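About Letivholm

Home | Classes | Ensembles | Rent an instrument | About us | Contact

Who we are

Letivholm is a small music school for grown-ups. We teach fiddle, accordion, nyckelharpa, guitar and singing to people who have never played a note, people who quit at twelve and have regretted it ever since, and people who play well already and want somebody to play with. We have four teachers, 20 weekly classes and one very loud kitchen, which is where most of our students end up talking until we turn off the lights.

We are a folk school first. That means we learn mostly by ear, we play for dancing whenever we get the chance, and we care a great deal about where a tune comes from and who it was learned from. You don't need to read music to start here. If you'd like to learn, we'll teach you that too, and Gwenllian will be thrilled because she loves teaching it.

How it started

Tyyne Niskanen and Rhun Price met at a dance where the band had canceled. Tyyne had her accordion in the car and Rhun had a fiddle with three strings on it, and between them they knew enough waltzes to keep the floor moving for two hours. Afterward four or five dancers came up and asked where they could learn to do that. There wasn't a good answer, at least not in our town and not for adults, so the two of them started a Friday night class in Tyyne's living room.

The living room lasted one winter. By the next September there were people sitting on the stairs and a bass fiddle in the bathtub (it was the only place it would stand up straight), and it was time to find a real building. We rented the upper floor of the old Parri furniture store and we've been here ever since. The floors slope a little toward the street. You get used to it, and so do the cellos.

The name is a mash-up of two villages from a tune Tyyne learned from her grandfather. Neither village is spelled that way on any map. He sang it that way, so we kept it.

How we teach

Every class starts with listening. The teacher plays the tune all the way through, a few times, at dance speed. Then we hum it. Then we take it apart, one phrase at a time, and everybody plays each phrase until it feels like something their hands already knew. It's slow for the first month and then one week it suddenly isn't — we love that week! We get to watch it happen to somebody new every term and it has never gotten old.

Beginners play with other people from the very first night. Even if all you have is one open string, there is a part for one open string, and it will sound good under the melody. We think playing alone in a bedroom for two years before you're "ready" is the surest way to stop playing, and we've met so many people who did just that.

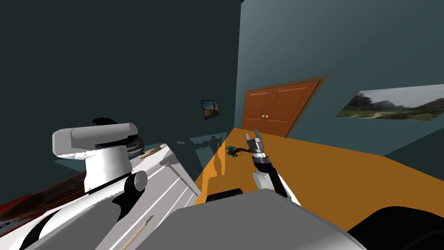
We also keep classes mixed by age. Our youngest student this term is just out of high school and our oldest took up the guitar after he retired from driving a school bus, and the two of them share a music stand and argue happily over fingerings. There are no exams and no grades. If you want to work toward something, tell your teacher and you'll pick a goal together: a set for the spring dance, a song for your sister's wedding, a tune you heard once and can't get out of your head.

The teachers

Rhun Price teaches fiddle at all levels and leads the Tuesday-sized hole in everyone's week that we call Slow Session. Slow Session is just what it sounds like. You come, you sit in a circle, and we play easy tunes at a speed where everybody can breathe. Rhun repaired instruments before he taught, so if your pegs slip or your bridge has started to lean, bring it early and he'll take a look.

Tyyne Niskanen teaches accordion and nyckelharpa. She grew up playing for dances, and her classes always have some dancing in them, partly so that you'll know in your own feet why the second beat sits where it does. Wear shoes you can move in.

Gwenllian Howells teaches singing and music reading, and runs the harmony group. She has a gift for getting shy singers to make a big, open sound without ever putting them on the spot. The harmony group sings rounds, work songs and a lot of things in languages most of us had never tried before, and she teaches the words by ear, line by line, the same way we teach the tunes.

Dardo Cáceres teaches guitar. He came to us as a fiddle student, of all things, and stayed after class one night to show somebody a chord, and then another, and by the end of that term he had a class of his own. He teaches chords, bass runs and the fine art of backing up a melody without climbing all over it. He's still in the fiddle class, too, second row.

Gwion Powell runs the office and the instrument closet. He is the person who answers the phone, finds you a rental in your size, and remembers which room you're supposed to be in.

The bands

We have two school bands. Zallow is for anyone who has finished their first year, and it plays at our own dances and at the farmers' market when the weather is nice. The sound is big and a bit wild, with 33 players on the roster last spring and nearly all of them on the stage at once. Zostach is smaller and plays a harder set, mostly polskas and Welsh jigs, along with things that Dardo has written. Players join Zostach when they feel like stretching, and plenty of them stay in both.

Dances happen at the end of each term. The bands play, Tyyne calls, and the students who aren't on stage are out on the floor with their families. Beginners get to play the first waltz of the night, always, with everybody else backing them up. Bring a pie if you bake. Bring a friend if you don't.

Renting an instrument

You do not have to own anything to start. Fiddles, guitars and small accordions rent by the term, and a case and strap are included. Bows get rehaired every summer. Nyckelharpas are harder to come by, so there's a waiting list for those, and Gwion will put you on it if you ask. When you're ready to buy, talk to your teacher first. We don't sell instruments and we don't take a cut from anyone who does, so you'll get a plain opinion.

Come and see us

The best way to find out if you'd like it here is to sit in on a class. It's free, you can listen or join in, and you can leave at the break if it isn't for you. Call the office or stop by any weekday afternoon, up the stairs next to the bakery, second door. If the door is closed, we're probably playing, so knock between tunes.

New classes begin in September and again after the winter break. Fiddle 1 and Singing for Everyone fill up first. For the other classes you can usually join in the first couple of weeks without any trouble.

The stairs are steep. There is an elevator at the back of the building, and Gwion will come down and let you in if you call ahead.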